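Healthy Plates Project
Progress report to the Forkov Fund, second period, ending in May

Summary

The project is on schedule and slightly under budget. We run cooking and everyday nutrition sessions for adults in Preltatov who have been told by a clinic to change how they eat, and for anyone in their household who wants to come along. We had planned for 150 people to complete at least one full course by the end of this period. The number who did so was 120. A further 61 attended one or more sessions without finishing, which brings total attendance to 181 people.

The shortfall in completions comes mostly from the evening group. It started four weeks late while we waited for the kitchen inspection, and its last course will finish in the next period.

Sessions and menus

Each course has six sessions of two hours. The first half hour is spent on one topic, such as reading a label, salt, portion size, or planning a week of meals. The rest is cooking and eating. Menus were changed after the first period, when several people told us the recipes used things they could not find nearby. We dropped tahini, fresh fennel and quinoa. In their place we use dried beans, cabbage, canned fish, oats, eggs and whatever squash is cheap that week.

The lentil and carrot soup remains the dish people most often report making again at home. The baked oatmeal did poorly with the morning group and has been replaced with a savory version with egg and greens.

Food diaries

Participants are asked to write down what they eat on 3 days of their choice before the course and again after it. We collected both diaries from 74 people. Vegetable servings went up in most of them. Breakfast was skipped less often. There was little change in sweet drinks, and we plan to give that topic its own session.

The paper form was too long. Several people filled in the first day carefully and left the others nearly blank. A one-page version is now in use, with larger boxes and no column for weights.

Kitchen and equipment

We continue to rent the ground floor kitchen at Miah Hall, a building from 1952 with good light and not enough outlets. Two extra circuits were put in during this period and paid for from the equipment line. We also bought a second set of knives, digital scales and a chest freezer. The old oven still runs hot at the back, so trays are turned halfway through baking. 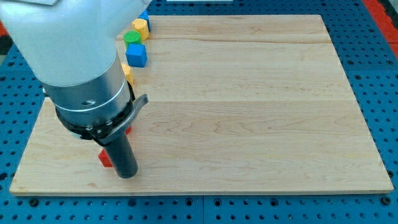
Partners

Flalleo, the produce co-op, supplies vegetables at cost and delivers at 7:30 a.m. on session days. Deliveries were short twice, both times on leafy greens, and we bought the difference locally. The clinic has moved its referrals to a single shared form, and the wait between referral and first session has dropped from five weeks to three.

Budget

Spending on food was below plan, owing to the late start of the evening group. Spending on equipment was above plan by the cost of the electrical work. We ask to carry the unspent food money into the next period to cover the delayed course.

Next period

Finish the evening course.
Add a session on drinks and snacks.
Print the recipe booklet, with the soup, the bean dishes and the savory oatmeal included.
Call people who left early and ask what would have helped them stay.
Repair or replace the oven, depending on the quote.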